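Fuvholm Lisberg Drying Cabinet
Home > Laundry Room > Drying Cabinets > Lisberg

$1,453
Shipping figured at checkout. Liftgate delivery extra.
In stock: White, Slate. Sand is back in October.

Quick version

A tall steel cabinet that dries clothes with moving warm air. No drum, no tumbling. Hang things up, shut the doors, turn the dial. Made for mudrooms, locker rooms, small laundries, anyplace that ends up with wet stuff hanging over the chairs. Runs off a regular wall outlet. 900 watts on the high setting, less on low.

What goes in it

Jerseys and practice gear. Snow pants. Rain jackets. Wool sweaters (low setting, on the flat shelf). Swimsuits, towels, dog blankets, hats, aprons. Boots and cleats on the bottom rack. Gloves on the pegs inside the left door, the pegs are the part people end up liking the most, us included.

What does not go in it: anything with gas, paint thinner or cooking oil on it. Wet leather on high. Foam pillows. Anything still dripping hard. Spin it out first or wring it over the sink. There is a drip tray but it's a shallow one.

How it works

Fan at the top pulls in room air, heater warms it, air moves down past the clothes and goes out through the back. Two ways to set up the outlet:

Vented — hose kit in the box, goes to an outside wall or window plate. Our pick if you have the wall for it.
Unvented — leave the hose off, fit the lint screen that comes taped inside the door. The room will get humid. Crack a window or run a dehumidifier.

You can switch later. Takes a screwdriver and a bit of swearing at the hose clamp.

Controls

One dial for time, one switch for heat. Low, high, and a fan-only spot in the middle that is good for things that shouldn't be heated at all. No app, no wifi, no account. The dial ticks. If you can't stand a ticking sound in the kitchen put it in the garage.

Door switch cuts the fan and the heat when you open up. Starts again when you close, timer keeps going the whole time.

Inside

Four pull-out hanging rails, each one lifts out if you need room for long coats. One flat mesh shelf. Boot rack. Glove pegs. Drip tray slides out from the front, no tools.

Rails are the thing we changed on this version. The old ones were round and hangers slid into each other every time somebody shut the door a bit hard. New ones are notched. If you own the older Lisberg the new rails fit, order as a spare part (see the bottom of the page).

Loading team gear

A lot of these go to schools and rec leagues so a few notes on that.

Turn mesh jerseys inside out if the numbers are the thick rubbery kind. Low heat. Leave space between hangers, a packed cabinet takes forever and the stuff in the middle stays damp at the armholes. Shorts go over the hanger bar, not clipped, clips leave dents in the waistband. Socks on the mesh shelf, laid out, no balls of socks please.

When things come out, fold them right away. Any flat table works, a padded one is nicer on the piping and printed areas. Lay the top face down, smooth the body, bring the sides in, fold up from the hem. Stack by size.
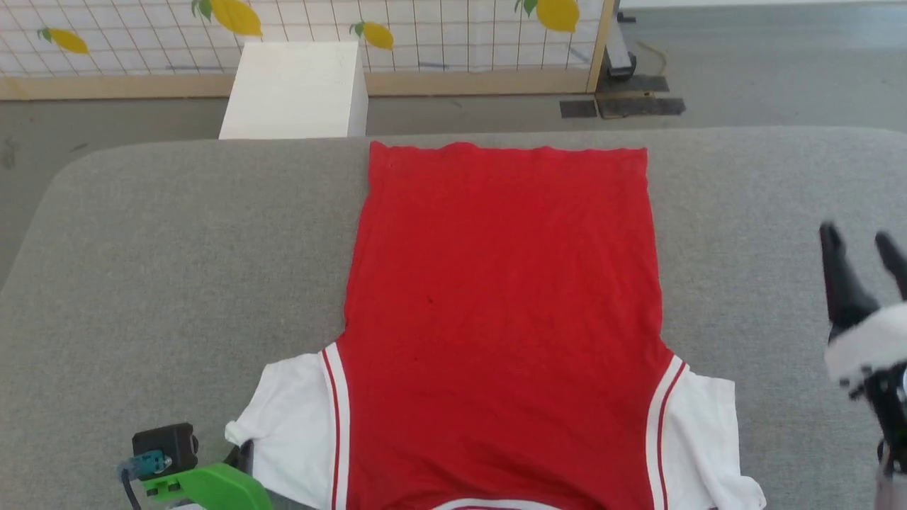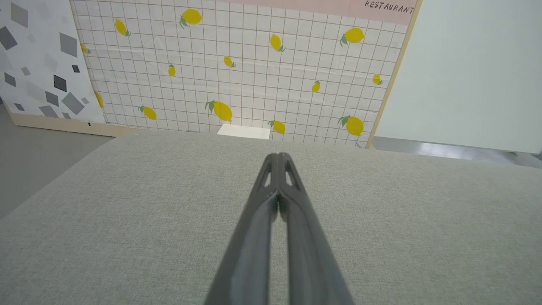 Warmups and heavy hoodies go in a separate load. They hold so much more water that everything else in there sits waiting on them. Same with anything quilted. If you have to mix, hang the heavy ones on the top rail closest to the fan and take the light ones out early.

Pinnies with elastic sides: fan only, or low with the door cracked for the last bit. No wait, the door switch. Fan only.

Sizing and placement

Weight is 142 pounds empty. Two people to carry it, three if there are stairs with a turn. The measurement sheet is a download at the top right of this page, print it and take it to the actual spot with a tape measure before you order. Door swing is what people forget. Both doors open wide and they need to open all the way for the rails to pull out.

Needs a level floor. Front feet screw up and down. Leave a hand's width behind for the air outlet, more if you run it unvented. Do not build it into a closet with the closet door shut. Wall strap is in the hardware bag, use it, esspecially with kids in the house.

Carpet is OK if it's thin. On thick carpet put a board under it.

Noise

Sounds like a bathroom fan. Low is quieter than high, fan-only is the same as low. There's a click when the heater goes on and off. Normal.

Dry times

Everybody asks and we don't like giving a number. Depends on the spin in your washer, the room, how full, what fabric. Thin synthetics are quick. Jeans are slow. Boots are an overnight job. Run it once with a normal load, check it, write the time on a piece of tape and stick it on the side. That's what we do here.

Care

Lint screen after every few loads, every load if it's unvented. Tap it out, rinse if greasy, let it dry before it goes back in.
Wipe the inside with a damp cloth. No bleach, it dulls the coating on the rails.
Empty the tray. It will smell if you don't.
Once a year pull it out from the wall and vacuum the back grille.

Door hinges are Lirkov soft-close and don't need oil. Please don't oil them. The oil gets on the clothes and then we get the email.

What's in the box

Cabinet, doors already on
Rails, shelf, boot rack, pegs
Hose, two clamps, window plate
Lint screen
Drip tray
Wall strap and hardware bag
Paper manual, the printed one says turn the feet clockwise to raise. It's counterclockwise. Fixed in the download.

Hangers not included. The thin wire kind sag with a wet coat on them, get plastic or wood with a wide shoulder.

Colors

White is a true white, glossy. Slate is darker than it looks on most screens and shows dust. Sand is matte and a bit pinkish in warm light, ask us for a sample chip before ordering, no charge. Inside is always white.

Delivery

Ships on a pallet, comes to the curb. Liftgate if you tick the box. Inside delivery only in some areas, call first. Check the corners of the carton before you sign and write any damage on the driver's slip, even if it looks small. Once it's signed clean there is not much we can do with the freight company.

Ireland and UK orders go thru Ó Gríofa, they stock the version with the right plug and handle the warranty over there. Don't order from this page for those countries, we will just have to cancel it.

Returns

Unused, in the carton, pallet and all. Buyer pays freight back. If you threw the carton away, call us, we sometimes have a spare one lying around — no promises.

Warranty

Cabinet and doors, fan, heater: see the warranty card, it's spelled out by part. Lint screen and hose are wear items and not covered. Coin-laundry use isn't covered, a team locker room is.

Spare parts

Notched rail (single or full set)
Mesh shelf
Lint screen, two-pack
Hose kit
Door switch
Dial knob, the one piece that gets lost in a move
Drip tray

Parts ship separately from cabinets, usually faster.

Goes with

Fuvholm Boot Tray, wide
Fuvholm Wall Hooks, row of 4
Fuvholm Rolling Hamper

Questions? Use the form or call, phones are weekdays only. Have the serial number ready, it's on the sticker inside the right door, low down, behind the boot rack.

Page updated 31 Jan 2024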